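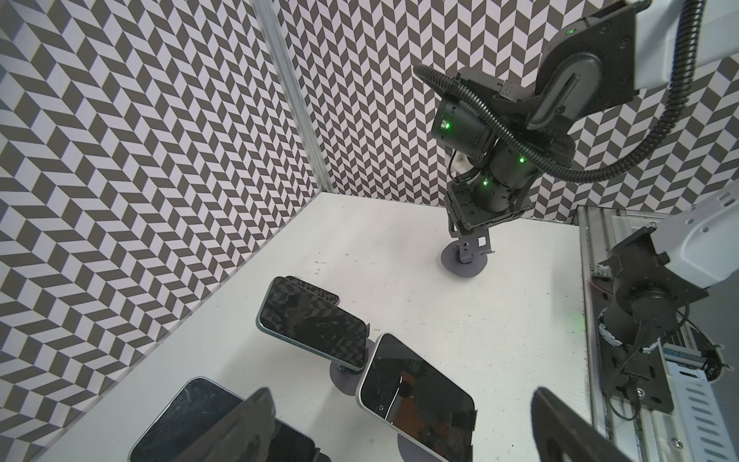
Step 3: Get your Cerine table ready

Now for the fun part! A clean white top makes everything after this so much easier.

1. Wipe the tabletop with a damp cloth, working from the back corner toward you.
2. Rub gray scuffs gently with a melamine sponge. Most lift in a few strokes!
3. Set round stand bases down flat, and lift them to move them.

Note: Faint marks that stay behind won't affect use.

Caution: No bleach or scouring powder, please. They dull the matte finish for good.

Let the top dry for 50 minutes, then go on to Step 4.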